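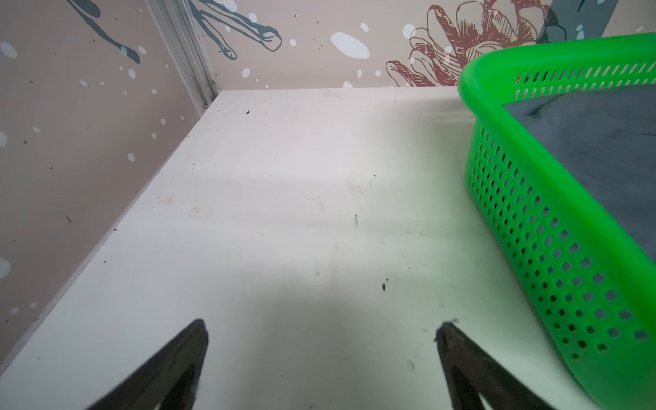 White tabletop, metal corner post.

Home | Archive | About | Contact

Every December somebody forwards me a sales number and tells me what it means. This year it was the Rasmont newsletter, which says the three gun stores in our county ran 1,441 background checks in a month. The headline called it a panic.

Maybe. I'd like to see the work first. A check isn't a sale. Some people get delayed, some walk away, and one check can cover more than one gun. In some states a carry permit means no check at the counter at all. Rasmont mentions none of this.
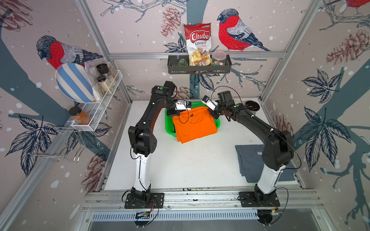
Then there's the "first-time buyer" claim. Rasmont got it from a Kuipers survey of 452 customers, and the customers were whoever felt like filling out a card. I don't trust that kind of sample from gun people or from gun control people - and both sides are quoting it. Two arms pulling on one orange cloth, and I still can't see what's in the basket.

I asked Kuipers in an email how many cards went out. No answer yet. If they send me the number I'll post it, even if it makes me look silly. The February figures should be more useful anyway, once the holiday buying is out of the way.

13 comments | 3 shares

Posted 21 December 2020
Back to top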